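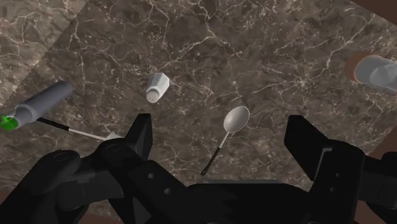
Kumudini Kanagaratnam wrote to us that she waited overnight between the first and the second coat, and that the second coat then stayed on the surface like a grey film. She asks if the waiting time in the older guide was a mistake. It was not a mistake, but it was written in a place where it was easy to miss, so in this edition the time stands inside the step.

Section 4. Sealing a marble benchtop with Cusero Stone Sealer

4.1 Before you start

This section is for polished and honed marble in kitchens and bathrooms. For granite go to Section 5. For terrazzo and other stone with cement in it, please do not use Cusero at all and ask your supplier for the Osimau product.

You will need:
Cusero Stone Sealer, article 1268
Zirnmont Stone Cleaner, article 1884
Sowah applicator pad, or a clean white cotton cloth
Three or four dry cotton cloths without fluff
Masking tape
Gloves and safety glasses

Note: Coloured cloths can give off dye when they meet the sealer. On white marble the dye may not come out again.

4.2 Test if the marble needs sealing

1. Choose a place near the sink or the cooktop, where the benchtop is used most.
2. Put one teaspoon of clean water on the stone.
3. Wait 15 minutes, then wipe the water away.
4. Look at the place from the side. If the stone is now darker there, it has taken in water and you should seal it. If the colour has not changed, stop here and do the test again next June, or at the time of year which suits you.

On dark brown marble with white veins, like at the top of this section, the darker spot is hard to see in the brown parts. Place the water across a pale vein and look there.

4.3 Clean the surface

1. Remove everything from the benchtop, also the small things behind the tap.
2. Mix one capful of Zirnmont Stone Cleaner in one litre of warm water.
3. Wash the benchtop in straight lines, starting at the wall.
4. Rinse two times with clean water and change the water between.
5. Dry with a cotton cloth and leave the stone overnight. Water that remains in the stone will keep the sealer out.

Caution: Do not clean marble with vinegar, lemon juice or bathroom descaler. Acid takes the polish off and leaves dull marks. A sealer does not repair these marks and does not prevent new ones. It only slows down stains.

4.4 Apply the sealer

1. Put masking tape on the edge of the sink, the tap base and any timber that touches the stone.
2. Open a window. Put out the gas flame and the pilot light, if you have one.
3. Shake the bottle gently. Do not thin the sealer.
4. Try it first in a corner that is not seen and let it dry fully. Marble of some kinds becomes a little darker, and this will not go back.
5. Pour a small amount on the pad, not on the stone. Work on a piece no bigger than a large tea towel.
6. Spread evenly until the stone looks wet, and leave it for five minutes.
7. Wipe off all that has not gone into the stone, then take a fresh cloth and wipe again. Your hand should glide without sticking.
8. Continue with the next piece and go a little over the border of the last one.
9. Wait 40 minutes from the last wipe, then put on the second coat in the same way. Do not leave it longer than two hours. After this the first coat begins to close and the second one cannot go in – it dries on top as a film.

Note: If the two hours have passed, do not put on the second coat. Wait until the benchtop is fully cured, do the water test from 4.2, and begin again only if the stone becomes darker.

4.5 Curing

Keep the benchtop dry for 24 hours. You can put light things back after this time, but no oil, wine, coffee or turmeric for three days. One bottle covers a benchtop of usual kitchen size with two coats. Close the rest well and store it below 30 degrees.

Caution: Cloths with sealer on them can heat up by themselves. Lay them flat outdoors until they are dry and stiff, then put them in the rubbish. Never leave them in a heap.

4.6 If something went wrong

Grey or sticky film: Wet a cloth with a little fresh sealer, rub the film for one minute and wipe dry at once. In most cases the film comes off. If it has been there for more than a few days, use Zirnmont Film Remover and read page 92 first.

Stripes between two pieces: Treat in the same way as film. Work along the stripe and not across it.

Water still makes the stone dark after curing: The stone is very open. Put on one more thin coat and test again.

Section revised January 28, 2021. Section 5, Granite, begins on the next page.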